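4.2 Drawer Tasks in Simulation

We ran the drawer experiments in simulation before moving anything to the lab bench. The simulated cabinet sits on a table in a plain room, and the arm works from the side the drawers open toward. We chose drawers over doors for this round because the contact is short and the failure modes are easy to sort: the fingers miss the handle, they touch it and slip, or they hold it and pull off axis.

Each policy receives two camera streams and the joint state of the arm. One stream comes from a fixed external view that takes in the cabinet, the table and most of the arm. The other comes from a wide-angle camera at the wrist that looks out past the fingers. We keep the full circular image from the wrist camera. Early in the project we cropped and flattened it, but the flattening stretched the outer ring so much that small objects near the rim lost their shape. The policy in this section was trained on the curved view directly.

Training used 2000 demonstrations, all collected by teleoperation in the simulator by the second author (S. Hamdy). Cabinet position, drawer opening and light direction were drawn at random for every episode. Shadows were left on. They fall across the surfaces below the arm in both views and change shape as the arm moves, and a policy trained without them did poorly once they were added back - it tended to stop short of the drawer.
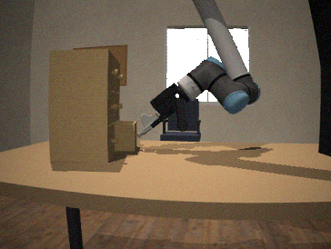
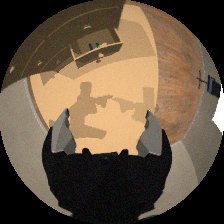 Figure 9. Drawer task in simulation. First image: external view, with the lowest drawer open and the fingertips just short of its front. Second image: wrist camera view, with the two fingers in the foreground and a blue and a green object inside the open compartment.

The two views carry different information. The external view gives the height of the gripper relative to the drawer front and shows how far the drawer has been pulled out, but the contents of the drawer are hard to make out from that angle. The wrist view shows the inside of the compartment, while the gripper body takes up much of the lower half of the image. When we removed the wrist stream, the policy could still approach the drawer but was unreliable at picking the requested object. When we removed the external stream, most of the added failures came during the approach, before any contact with the handle.

We evaluated on 199 held-out starting configurations, none of which shared a cabinet position with the training set. An episode ended when the drawer reached its target opening or the step limit ran out. Contact with the cabinet body alone did not end an episode, though it was logged. Baselines were our own versions of Trornard and Sasteck, retrained on the same demonstrations with the same two streams.

One point on the setup matters for anyone repeating this work. The distortion model of the wrist camera has to stay fixed between data collection and evaluation. We changed it once by accident in February, and the runs from that week were thrown out and repeated. The corrected settings are stored with the scene files.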